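Search this book Go

Chapter 6
Does the Long Season Pick the Best Team?

Most fans will tell you that a league table never lies. Treat that with care. A side that wins 48 games may have had kinder fixtures than one that wins 45, and the table keeps quiet about it.
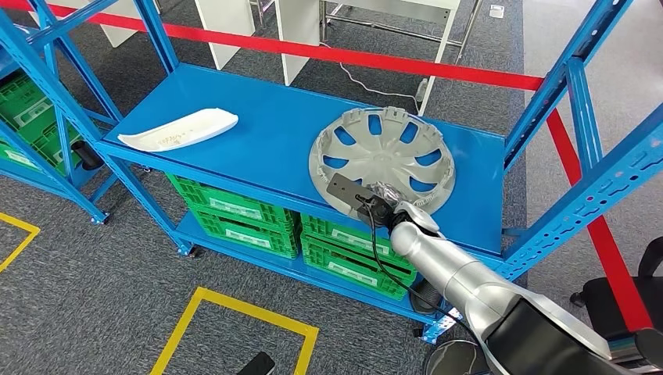 Fig. 6.1 A hubcap and a white tray on blue metal shelving.

Cronin's claim that luck evens out by July rests on nearly 301 matches from one league. We doubt that is enough.

Related
Chapter 5: Home Advantage
Chapter 7: The Play-off Problem

Reader comments (2)
Fiore: Cronin deserves a fairer hearing.
Dovik: 3 leagues would have been a better test.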